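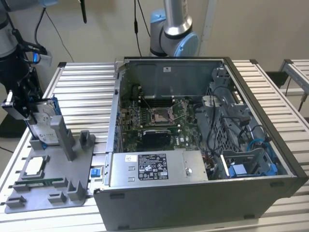
tansyroot: Is a refurbished office PC worth buying for a small parish newsletter? Sarcombe village hall has offered us £59 towards one. We use Plameo for page layout and email the file to the printer. The bare towers are cheapest, like the Dell with no memory fitted and an empty processor socket, but then you have to find the parts yourself.

gorsehill: Buy a complete one. By the time you add memory and a drive you have spent more than £59, and your evenings too.

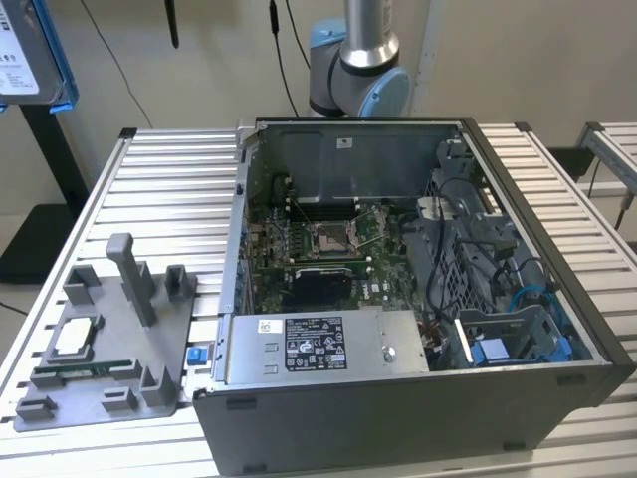
mereside9: Disagree. I would keep the old PC and change the software. Plameo is slow on anything. Darno does columns perfectly well and opens in half the time.

gorsehill: Darno made a mess of our margins in May. I had to redo 10 pages by hand.

tansyroot: Our printer only takes Plameo files, so that is settled for now. Would a secondhand laptop be any better?

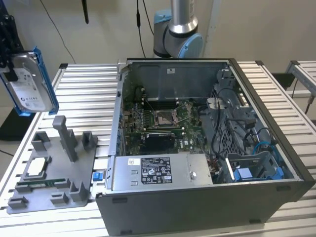

mereside9: Not for layout - the screens are too small. Ask the printer if they take PDFs. Ours said no for years, then yes when I asked again.

tansyroot: Will ring them in the morning.

Comments

pollard_k: Nazari in the high street sells complete towers with a year's guarantee.

inkwell: We still use a photocopier and paste.

Contact us | © Sarcombe Community Board | Back to top

Recent topics
Folding machine jams on thick paper
Who delivers to the outlying farms?
Advert prices for next year
Thread 2343: fonts for older readers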